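4. House rules: how we wrote them and what we kept

4.1 Where the rules came from

I should own up straight away that the first version of our rules was borrowed. When we started the Tamiru study in Curidville we had a perfectly decent lab safety sheet, two pages, laminated, and I assumed we could carry it across the road into people's homes with a few words swapped. It told us to keep behind the yellow line, to sound the horn before the arms moved and to wear closed shoes. There are no yellow lines in a living room, and the horn frightened a baby on our second visit, so that was the end of the laminated sheet.

What replaced it was a running list. Everyone who went out on a visit could add a rule, and everyone could strike one out, provided they wrote a sentence saying why. By the end of the first month the list had grown to 47 entries and had become useless in a new way. Zeyu Lu, who did most of the remote operation, told me she'd stopped reading it after the first screenful (fair enough, so had I). We sat down in October and cut it to the 7 rules given in this section. They apply to a two-armed mobile robot, run by a person at a distance, with a second person from the team standing in the room. I wouldn't promise they travel much further than that.

4.2 The person in the room

The first rule is that the person in the room outranks the person at the controls. We call them the minder. The minder can stop a run for any reason or for none, and the operator isn't allowed to ask why until the arms are parked. I was against that last bit when Arturo Gentile proposed it, I thought it was fussy, and I've come round completely. When you ask someone why they pressed stop, they hear that they shouldn't have. The next time they wait half a second longer to be sure.

The second rule says where the minder stands: to one side, within reach of the stop button, never between the robot and the thing it's working on, and never behind it. Most of our arguments were about distance. If you stand too far off you can't step in, and if you stand too near you are one more thing for the arm to avoid. In the end we gave up on a number in metres. We wrote "far enough that neither arm can touch you at full stretch, near enough that you needn't run". Two of our colleagues dislike this wording because it can't be measured with a tape. My answer is that a minder can check it by looking, in any room, without fetching a tape, and people do things that are easy to do.

A smaller point, and one I'd have missed if the operators hadn't nagged: the minder has to tell the operator when they move. A foot at the far edge of a camera view tells you someone's there, but it doesn't tell you which way they're leaning. We ask for one spoken word, "moving", and then "still" when they've settled. It feels silly for the first few minutes and then you forget you're doing it.

4.3 Rooms that people care about

The third rule is the one I'd fight for. The room stays as it is. We don't roll up carpets, push the furniture back or take down curtains to make life easier for the robot, and we don't ask the household to do it before we come. If a run can't be done safely in the room as the family keeps it, we write that down as a result and do a different run.

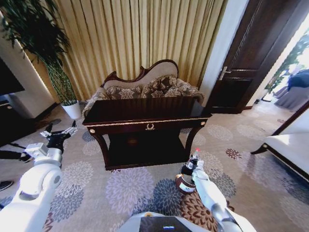
You can see the temptation. A patterned carpet is hard work for anyone trying to spot small things lying on it, and a glossy table does odd things to light from a doorway. Zeyu's view is that a floor with a busy pattern ought to count as a hazard in its own right, on the same footing as a step or a loose cable, and for the later visits we did begin noting it on the sheet. She'd look at a round object on a flowery ground and have to stop and think about where the object ended. On a plain floor she'd never have given it a thought.

Furniture legs deserve a line of their own. The seat or the top of a piece is what you notice when you walk in, but the robot's hands spend a good part of a floor-level job down among the legs, and legs that curve outward stick out further than you'd guess from above. Our working habit, which is a note under rule three and never made it to a full rule, is that the operator comes to a dead stop before passing any leg, looks, and then goes on at the slow setting. The stop costs very little. We did try skipping it for one morning to see what we'd save, and the operators put it back by themselves before lunch.

Bright doorways gave us more grief than anything else on the list. When strong daylight comes through an open door, the floor near the threshold washes out, and you lose the very bit of carpet you'd need to judge depth on. Our first fix was to ask the household to shut the door, which broke rule three in spirit and also made one grandmother rather cross. The fix we kept is dull: turn the base so the light is to the side where possible, and if it isn't possible, don't reach towards the glare.

4.4 Hands, grips and small objects

Rule four covers what the hands may hold. One object per hand, and if only one hand is needed the other stays open and in view. We had a long spell of letting operators tuck the spare arm out of the way, low and to the back, and it seemed tidy. The trouble is that an arm you can't see is an arm you stop thinking about. Keep it up where the camera finds it, fingers apart, doing nothing, and both the operator and the minder know at a glance that it isn't gripping anybody's tablecloth.

Rule five is on containers. Anything with a cap or lid is treated as full unless the minder has picked it up and said out loud that it's empty. Glass is allowed only above a soft floor and only after the household has agreed to that particular item. We had some lively discussion about whether light plastic should be let off, and I was on the lenient side. I lost. The reason I lost is that a light bottle crushes and slips more easily than a heavy one, and operators had got careless with things they thought didn't matter. The same rule now holds for everything from a perfume bottle to a jug.

Fomusance, who supplied the grip-force logging for us, let us set a ceiling per object. We set it once per visit, with the minder watching, and it may be lowered during a run but never raised. If you find you need to squeeze harder, you stop, park, talk, and start a fresh run with a new number on the sheet. Across the whole study we logged 1719 grasps in this way. I mention the total only so readers know how much practice stands behind these opinions; the breakdown belongs to the results section.

4.5 Consent, and the bit about television

Rule six: consent is asked for by room and by day. A family who said yes to the sitting room hasn't said yes to the hall. Someone who was happy on the first visit may have relatives staying on the second. We ask at the door each time, in ordinary words, and we accept a shrug as a no.

There's a clause in rule six about screens and mirrors which reviewers of an earlier draft found funny. A television that's switched on gets recorded along with everything else, and so does whatever is reflected in one that's switched off. We ask whether it matters to them, and we go by their answer. Family photographs are treated the same way. We don't turn them to the wall, we ask, and if the answer is no we point the robot at another part of the room or go home.

Arturo wanted a further clause on shoes, and got it. In homes where shoes come off, the minder brings clean indoor ones, because the stop button is no use to somebody hopping about with a stubbed toe. Indoor shoes have to be closed at the front. The family chooses between that and no visit.

4.6 Stopping for the day

The last rule is the simplest and gets broken the most. A session lasts up to 5 runs and then everybody stops, however well it's going. Tired operators don't feel tired. They feel quick, and you only see it in the logs afterwards, in the little corrections that start to pile up at the wrist. I broke this rule myself at Zarkelholm, our second site, by letting one extra run go ahead after the tea had been made, and Zeyu quite rightly wrote me up for it. The entry is dated September 3, 2022 and I've left it in the appendix with my name on it.

We also ask the minder to walk the room with someone from the household before packing up, looking at the floor, the edges of tables and the door frames at arm height. Anything found is written down there and then, in front of them, including marks that were plainly old. A few minders grumbled about the old marks. I'd still write them down, and I'd give the family a copy before leaving.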